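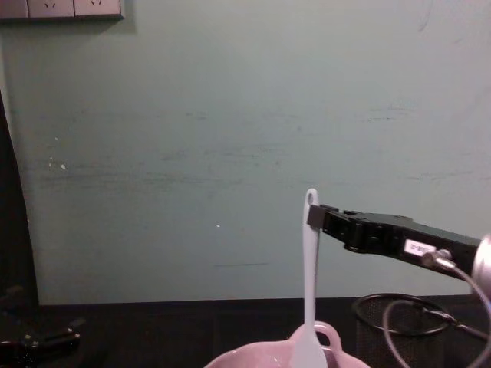 A reader wrote after our last article to ask if a person really needs more than one spatula. She had counted hers before a move, and the number made her a little ashamed.

Search this site
Type and press Enter

Reading time: 5 minutes

I brought her question to the owner of a small kitchen shop in Granesmont, who sells mixing bowls, spatulas and other tools for home bakers. She asked me not to print her name, because her town is small and she prefers that people talk about the shop. We sat in the back, where she tests things before she puts them on the shelf, and we talked for most of an afternoon.

"Tell the reader she can keep them," she said first. "But she should know which one she takes without thinking. The others are guests."

Her own favorite is a white silicone one, made in one piece, with a hole in the handle for hanging. She has used the same kind for many years. I asked why one piece is so important to her.

"When the head comes off the stick, something gets inside," she answered. "Old butter, a bit of egg. You wash it and you think it is clean. Then one day you pull the head off and you smell it. After that I stopped to sell the two-piece ones. Some customers were angry with me. They like the wooden stick, it looks nice in a jar."

She does not keep hers in a jar. They hang from small hooks on the wall, with the heads down, and she lets them drip over the sink before they go there. In the shop she recommends the hooks from Draltwood, a supplier of simple hardware, and she admits that she earns very little on them.

We came to the bowls. I had expected that she would speak against plastic, as many people in her business do, but she has a calm opinion about it. For cream and for egg whites she takes metal. For cake batter, pancakes and everything that must be poured, she likes a light bowl with a handle.

"My mother had a heavy ceramic bowl, very beautiful," she told me. "She held it against her stomach with the left arm and scraped with the right. She had a pain in the shoulder all her life, and I believe it was partly the bowl. With a handle, you can tip it and scrape at the same time. The wrist stays straight."

I asked about color. She laughed and said that color sells the bowl and then does nothing, with one exception. In a pale bowl you can see dry flour better if it is whole wheat or rye, and you see worse if it is white. For this reason she keeps a dark bowl at home for bread and a light one for chocolate.

Then she showed me how she scrapes. It looked so ordinary that I had to ask her to repeat it slowly. She starts on the far side of the bowl, pulls the edge of the spatula toward her along the wall, turns the bowl a little, and pulls again. Only at the end she goes over the bottom. Most people, she says, begin at the bottom and push the batter up the walls, and then they have to collect it two times.

"I weighed it once," she said. "I made a batter with 400 grams of flour and I let my nephew pour it out without scraping. After this I scraped, and what came out was enough for one more muffin. A big one. He was surprised, and he wanted to eat it, of course."

She gave me the rest of that batter too, which I write down here as she said it: 400 grams of flour, 240 grams of sugar, roughly 500 milliliters of buttermilk. The eggs and the butter she does by feeling, and she refused to give me a number. "Write that it should fall from the spatula in a wide band," she said. "If it falls in pieces, more buttermilk."

Not everything in her shop is a success. Two years ago she ordered a box of spatulas from Gronard, with very thin heads, because they came into the corners of jars so well. For jars they were good. In thick dough they folded over, and several customers brought them back. She kept the rest and now she gives one as a present with every large jar of honey. She also tried a stiff model from Ikeda – it was the opposite problem. It moved the dough without any trouble, but it left a stripe of batter on any wall that was round.

"A bowl is round, so the tool must give way a little," she explained. "I press the head with my thumb in the shop. If it bends and comes back at once, I buy it. The people who sell to me don't like it when I do this."

I wanted to know about heat, because my own spatula has a brown corner from a pan. She told me to look at what the maker writes on the package and to believe it, and also not to leave the thing lying on the edge of the pan while I answer the telephone. About washing she has few rules. Hot water and soap, soon after use. For the smell of onion or garlic she puts the spatula in water with baking soda overnight. She has one that is only for sweet things, and on this point she is strict with her family.

In February she will begin again with the small evening classes in the shop, for people who bake seldom or are afraid of it. The first evening is only about mixing: what it means to fold, when to stop, how a batter looks when it has been stirred too long. The ovens stay off until the second evening. I said that some people might be disappointed to go home without a cake.

"They are," she said. "But they get a bowl with batter, covered, and they bake it at home. One man baked his at midnight and he sent me a photo of it. It was a little flat. I wrote him back that next time he should go home faster."

Before I left, I asked her one more time about our reader and her drawer. She thought about it while she was drying her hands, and then she said that three is a good number, one wide, one narrow and one for onions, and that the reader can give the others to somebody who is moving into a first apartment.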